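I've been promised a lot by flat-pack things over the years, so when Wanda Zalewska told me I should build the Darnirari patch panel for my practice bench, I asked her the same three questions I ask about everything. Who cut it, what does it cost, and how long before it falls apart?
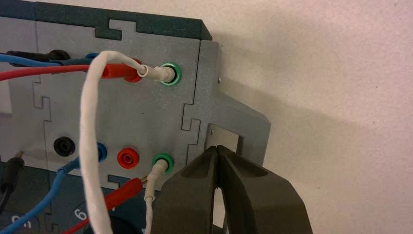
## What I was told

Wanda's pitch was that a patch panel built from flat sheets, held together with jigsaw tabs, would be as good as the metal one I'd been saving for. No screws through the face, no bending, no paint. You push the pieces together and plug your leads in. She has had hers since March and says she never thinks about it.

I don't trust any product that people never think about. My last bench accessory was a Flunis lead rack, and I never thought about that either, until it let go of the wall at two in the morning.

The plans call this a "tool-free assembly." I used a mallet, a file and a good deal of language. The seams on mine are plain to see, puzzle shapes running right down the face, and I've decided I don't mind them. The speckled grey hides fingerprints. The teal edge along the top was Wanda's idea. I said it was pointless decoration and I still think so, although I did pick teal over the orange.

## The tabs

My biggest doubt was the tabs. A laser takes away a little material as it cuts, so a tab that fits perfectly on a drawing comes out a hair loose. The plans say they allow for this. Maybe they do. On my set, 13 of the joints went in tight and one was sloppy enough to rattle. I shimmed it with a strip cut from a cereal box. It hasn't moved, but I check it more than I'd like to admit.

I'd also like a word with whoever numbered the parts. Piece 14 and piece 16 are nearly the same shape and they go on opposite ends. I had the wrong one in for a whole evening. If you're building one, write the numbers on the back in pencil before you pop anything out of the sheet, or you'll be guessing like I was.

## The stepped bit at the side

There's a stepped bracket on the right side that angles down. The plans don't say what it's for. Wanda thinks it stiffens the end. Her sister-in-law, Elvia Becerra, who has built more of these than either of us, thinks somebody liked the look of it and kept it in. I'm with Elvia. It throws a nice shadow on the wall, I'll give it that.

## Leads

Now the part people write to me about. Yes, banana plugs. I know there are better connectors. I have a drawer full of banana leads and no plan to replace them because a forum told me to.

My complaints about the leads are separate from my complaints about the panel:

- The color coding only helps if you stick to it. Red in the red run is easy. Then I put a white plug in a socket with a green ring, and there goes the system.
- The braided white cable is too thick and too long for this job. It hangs down right in front of the lower sockets. I bought it from Sayegh on the strength of one glowing review, and the woven cover is the best thing about it. It does look smart. It's also in the way every time I reach for the bottom row.
- Thin leads curl. The little white one loops up wherever it wants, and I've tried taping it, twisting it and ignoring it.

Elvia says to buy shorter leads. Gotomska sells a short set, part number 1231 in the paper catalog, and she swears by them. I looked at the price and decided I could put up with some drooping for a while longer.

## So was it worth it?

I'm not ready to say yes. It was cheaper than the metal panel, and it took me two evenings, one of which I blame on the part numbers. The sockets feel firm when I push a plug in. The face flexes a touch if I lean on it, so I try not to lean on it.

What I want to know is how those tabs look after a year of plugging and unplugging. Wanda's hasn't had that long, and she's gentle with her things. I'm not. Elvia's oldest one lives in a garage and she has offered to let me poke at it, which I plan to do before I recommend this to anybody.

Until then the Flunis rack is staying in its box and the metal panel is staying on my list. If you've had one of these for longer than a year, leave a comment and tell me which joint went first.

November 2010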